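datasets > household > Ranbridge Laundry Rack

Ranbridge Laundry Rack, data card

Release notes and known limits. Please read the limits before you quote a number from this set.

## What is in it

The set has 1,109 episodes of a two-finger gripper working at a drying rack in a furnished room. Each episode is one attempt at one chore: take a cloth off a rod, put a cloth on a rod, move a clip, or straighten a cloth that already hangs there. Video comes from a camera at the wrist. Joint positions and gripper opening are logged alongside it.

We started with 3,000 recordings and threw out most of them. The usual reasons were a log that stopped early, a camera clock that had drifted, or a label that two people could not agree on. Failed attempts were not thrown out. If you have used our older Bembridge set, where failures were dropped, do not compare the success rates.

## Why we made it

We kept reading that laundry was nearly solved. The clips behind that claim tend to show one towel on a clear table, under good light, with the towel already flat. Hanging fabric at home is a different job. It sags between the rods, it hides the clip that holds it, and there is furniture to bump into on the way there. We wanted a set where a policy that only knows the towel on the table would look as bad as it is.

It does look bad. The Luik baseline, trained on 2,000 table-top folding episodes from another set, finishes 20 of our episodes when replayed in the test setup. Most of its failures come before it touches any cloth. It reaches for the wrong pale thing.

## The room

The room was left the way people use it. Chairs were not pushed aside, and people were allowed to stand close and lean in while the arm was working. Background clutter changes between sessions. We did not paint anything, hang a backdrop, or swap the fabrics for bright ones that a detector would like better.

Pale cloth on a metal rack, with white shelving and a white cabinet beyond it, is the normal case in this set. So is a person's sweater and hair filling a good part of the view.
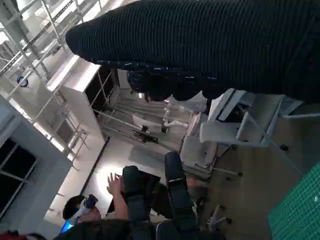 ## Labels

Each episode has a chore name, a start and end time, and one of three outcomes:

- done: the cloth or clip ended where the instruction said
- partly: it moved, but ended somewhere else or fell
- not done: no useful change

"Partly" is the label we trust least. A cloth that hangs by one corner was called done by some labelers and partly by others. The rule was tightened in March, and earlier episodes were relabeled, but we would still treat a gap of a few points between two models as noise.

There is no label for "a person helped." People are in view in many episodes, and you cannot always tell from the wrist camera what their hands are doing. If you want to claim that a machine did the chore alone, watch the video first.

## What the set cannot tell you

It cannot tell you whether a robot can do laundry. There is no washer, no basket, no sorting, no stairs and no wool that must lie flat. It covers a few minutes of a chore that takes most households a good part of a day.

Speed is not scored. A person clears this rack while talking on the phone. The arm does one cloth, stops, and gets reset. A success rate hides that, and so far every paper we have seen using the Tetau loader reports success rate only.

It is one room and one rack. A model that does well here may simply know this rack.

## Loading

Use the Tetau loader, or read the folders directly. There is one folder per episode, with the video, the log and a small text file holding the labels. Split by session, never by episode. Clutter stays put within a session, and an episode-level split leaks it into the test half.

## Fixes

Send corrections to the Ranbridge issue page with the episode number and the time in the video. Label disputes are welcome, especially on "partly."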